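Boletín de la escalera — noviembre

El huevo de la discordia, o cómo pasar un minuto sin mirar el móvil
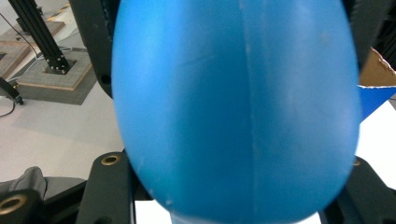
Según Lleucu Parri, el artículo del mes pasado sobre temporizadores de cocina era una defensa encubierta de la yema dura, y quien cuece un huevo once minutos no debería dar consejos a nadie. Lo escribió a las dos de la madrugada, lo cual dice bastante de cómo anda el debate.

Acepto la parte que me toca. Once minutos es mucho. Mi madre los cocía once, su madre los cocía hasta que terminaba el rosario de la radio, y en casa nadie supo que la yema podía ser naranja hasta que mi hermano se fue a vivir fuera y volvió con ideas. De aquellos huevos con su cerco verdoso salieron tres generaciones sanas y un poco secas.

Pero la carta de Lleucu trae una pregunta que no es mala: si se puede aprender a cocer un huevo sin reloj. Lo planteé en el taller de cocina de Ekgate, que como saben se reúne a la hora de la merienda y acaba cuando se acaba el vino, y salieron opiniones para llenar dos boletines. Resumo con la imparcialidad que me caracteriza.

Mattes Fuchs cuenta canciones. Tiene una de ocho minutos, instrumental, que según él deja la yema cremosa por el centro y firme por el borde. Le pedimos que la pusiera. Es una canción larguísima. Hay un solo de órgano durante el cual uno empieza a replantearse el desayuno. El huevo, eso sí, salió bien, y lo digo con cierto fastidio porque yo había apostado en contra.

Ilham Ezzat no cuenta nada. Mete los huevos en agua fría, espera al hervor, apaga, tapa y se pone a otra cosa. Preguntada por cuánto dura la otra cosa, contestó que depende de la cosa. Insistimos. Dijo que fregar dos sartenes. No aclaró el tamaño de las sartenes y a estas alturas nos da apuro volver a preguntar.

Melati Tjoa defiende el agua ya hirviendo, el huevo bajado con cuchara y el baño de hielo al final, y tiene de su lado el hecho de que sus huevos se pelan solos. Los míos se pelan como si les estuviera quitando el papel pintado. Probé su sistema en casa tres veces. La primera se me rajó uno, la segunda no tenía hielo y la tercera quedaron tan perfectos que me los comí de pie, junto al fregadero, para que no hubiera que repartir.

Sobre el vinagre en el agua no hubo acuerdo. Tampoco sobre la sal, el bicarbonato ni el pinchacito en la base, que tiene partidarios muy serios y detractores que se ponen rojos. Lutz Brandes sostiene que lo único que importa es que los huevos no sean del día, porque el recién puesto se agarra a la cáscara, y que todo lo demás es folclore. Lo dijo mientras echaba vinagre — un chorro generoso, además.

Pasamos a lo práctico, que para eso pagan la cuota.

Para huevo pasado por agua, con pan para mojar: tres minutos desde que el agua vuelve a hervir, cuatro si la cocina es de las que se lo piensan. Para la ensalada, ocho. Para rellenar, diez, y no discutan conmigo, que un huevo relleno con la yema líquida es un accidente. Los once minutos quedan reservados para mi familia y para quien tenga nostalgia.

Se enfrían en agua con hielo o, en su defecto, bajo el grifo y con paciencia. Se guardan en la nevera con la cáscara puesta y se consumen en la semana. Conviene marcarlos con un lápiz, una equis basta. Yo dejé de hacerlo una temporada y casqué uno crudo sobre la tabla delante de mi suegra, que no dijo nada y fue a buscar un trapo.

Queda el asunto de las cáscaras. El huerto de Tirnora las acepta limpias y machacadas, sin la membrana si es posible. El cubo está junto a la puerta de atrás. Por favor, solo cáscaras: el mes pasado aparecieron mondas de mandarina, un tapón y una cuchara de postre bastante buena, que sigue esperando dueño en el cajón de los paños.

La próxima merienda será de tortilla y se prevé tensión. Ya hay 61 apuntados, entre cebollistas y gente equivocada, así que habrá que usar también la sala pequeña. Quien pueda, que traiga sartén propia y el nombre escrito en el mango. Patatas pone el taller. La cebolla se dejará en un cuenco aparte, a la vista, y cada cual sabrá.

Las cartas, a la dirección de siempre. Lleucu, la tuya también, pero a otras horas.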